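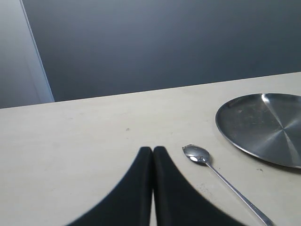

*A stainless steel teaspoon. Small measures on this page are level teaspoons.*

# Looking after running gear at home

This page covers washing, drying, mending and storing the things a runner brings home dirty, plus a few notes on bottles and drinks. It was put together for members of the Jukier running club, but none of it is special to the club. Most of it can be done at a kitchen sink with things you already have.

Last updated 2021-02-09.

## Shoes

Take them off at the door and loosen the laces all the way down. Pull the insoles out. If the shoes are soaked, stuff them with newspaper and change the paper after an hour, then again before bed. Plain paper towels work too but you go through a lot of them. Don't use glossy flyers, which hardly soak up anything.

Keep shoes off radiators and away from the front of a heater. The foam in the midsole and the glue at the toe both suffer. A spot with moving air is better, even if it's cold. I stand mine on their heels against the wall in the hallway, with a small fan on the floor on the low setting.

Let mud dry before you deal with it. Wet mud goes deeper into the mesh when you rub it. Once it's dry, knock the soles together outdoors and brush the uppers with an old nail brush. For whatever is left:

1. Fill a bowl with cool water and add a teaspoon of dish soap.
2. Dip the brush, shake it off, and scrub in small circles.
3. Wipe with a wet cloth until the suds stop coming.
4. Stuff with paper and leave to dry overnight, longer in damp weather.

Laces can go in the regular wash inside a tied sock. Wash insoles by hand with the same soapy water and press them in a towel. Don't wring them.

I don't put shoes in the washing machine. Plenty of runners do and say theirs come out fine. My one try was with an old pair that had 391 miles on them, and the heel lining came away in the drum. They may have been ready to go anyway.

## Smell

Baking soda is the cheap fix. Put two teaspoons in each shoe, shake it toward the toe, leave it overnight, and tap it out over the trash. Do this with dry shoes only. In damp ones it cakes, and you will be picking at it with a fork handle.

If the smell comes back the next day, it's probably the insoles. Replace them. A flat basic pair will do for most training shoes, and you can trim them with kitchen scissors using the old ones as a pattern. Trace with a ballpoint, cut a little outside the line, and try the fit before you cut again.

## Shirts, tights and shorts

- Don't leave wet clothes balled up in a bag. If you can't wash them right away, rinse them in cold water and hang them over the shower rail.
- Turn everything inside out.
- Close zippers. An open ankle zipper will snag a shirt.
- Use less detergent than the bottle says. Too much stays in the fabric and holds on to odor.
- Skip fabric softener.
- Wash cool and hang dry. Tights last longer if they never see the dryer.

For shirts that smell as soon as you warm up in them, soak them before washing. One part white vinegar to four parts cold water, half an hour in a bucket, then straight into the machine. Don't mix vinegar with bleach, and don't follow a vinegar soak with bleach in the same load.

Reflective strips should be wiped, not scrubbed. If a strip is starting to lift, stop putting that piece in with jeans or towels. Iron-on tape can be used for repairs on cotton, but test it on a corner of anything synthetic, with a cloth between the iron and the fabric and the iron on its lowest setting.

## Hats and gloves

Fleece gloves can go in with the shirts. Clip each pair together with a clothespin or you'll end up with a drawer of left hands. Caps keep their shape if you wash them by hand and dry them over an upturned bowl. Salt lines on a dark cap usually come out with plain water and a soft brush – do the whole panel, because a half-wet panel dries with a new line. 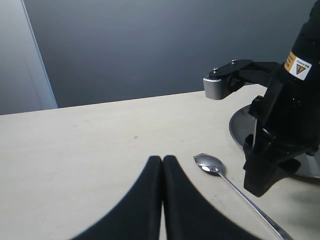

**L. Muñoz**
Gear and home page editor, Jukier running club

## Bottles and soft flasks

Rinse them as soon as you're in the door. That takes care of most problems. A bottle that has held only water can go a few days on rinsing alone. One that has held sports drink needs soap every time.

For a bottle with a film inside, put in a teaspoon of baking soda, fill with warm water, shake, and let it stand until you've had your shower. Rinse twice. For the valve, pull it open and work a cotton swab around the inside. If the valve comes apart, take it apart, and do it over a bowl so the small pieces don't go down the drain.

Soft flasks are harder to dry than to clean. What works for me is a whisk. Push the handle end of a small whisk into the neck so the sides are held apart, then stand the whole thing in a mug. A wooden spoon will also do it, though it falls over more. Some people keep their flasks in the freezer between runs. This is fine for a clean flask, but let it thaw before you bend it.

Hydration bladders: hang them upside down from a coat hanger with a rolled paper towel inside. The hose needs its own attention. Swing it in a circle outdoors to throw the water out before you hang it.

Black spots in a hose or a bite valve mean it's time for a new one. I have scrubbed at them with everything in the cupboard and never got to where I'd want to drink from it.

## A plain drink for long runs

You don't need to buy a powder for every run. This makes one large bottle:

- 50 grams of sugar
- a quarter teaspoon of salt
- juice of half a lemon
- water to fill

Stir the sugar and salt into a little warm water first, then top up with cold. Keep it in the fridge and use it the same day. If you find it too sweet, split it between two bottles and top both up with water. Anyone who has been told to watch their sugar or salt should go by what their doctor says and leave this one alone.

Spoons vary. If you want the same drink every time, use a proper measuring spoon for the salt, or mark one spoon from the drawer and stick with it. A quarter teaspoon judged by eye can be a long way out.

## Small repairs

**Toe holes in mesh.** Patch from the inside. Cut a round piece from an old nylon sock, put a thin line of flexible shoe glue around the edge, press it in, and stuff the toe with paper while it sets. I use Rurier because the hardware store carries it. Any glue that stays flexible should do. Superglue dries hard and rubs.

**Frayed lace ends.** Trim at an angle and wrap tightly with clear tape, then trim the tape. Dipping the ends in clear nail polish lasts longer.

**Heel lining.** Once the plastic underneath is showing you can buy a little time with a stick-on heel patch. The Bonder ones come in pairs and can be cut down. Clean the spot with rubbing alcohol and let it dry before sticking.

**Drawstrings.** If the cord has gone inside the waistband, fix a safety pin to one end and feed it around. Tie a knot in both ends afterward, or stitch through the middle of the back seam so it can't travel again.

**Small holes in gloves.** Close them with ordinary thread before they grow. Keep the stitches loose so the fabric can still stretch.

## Keeping track

Write the date you started a pair on the underside of the insole with a laundry marker. Put the mileage in a notebook, or on a card taped inside the closet door. I use a card. It has one line per pair, and the total for all of them so far is 3528 miles. My shortest-lived pair lasted 157 miles before the outsole split, and the receipt was still in the box, so keep receipts too.

If you have two pairs on the go, mark them in some way you can see in the dark. A different color of lace is enough.

## Storage

An open shelf is better than a closed bin. If a bin is all you have, drill some holes in the sides or leave the lid off for the first night. Spikes and trail shoes with grit in them should go on a tray.

Put race pins in a pill bottle or a mint tin. Loose ones rust and end up in the bottom of the bag, where you find them with your thumb.

Headlamps should be stored with the batteries out if you won't be using them for a few months. For the rechargeable kind, top them up now and then through the summer. I leave a note in the lid of the box with the month of the last charge. It currently says February.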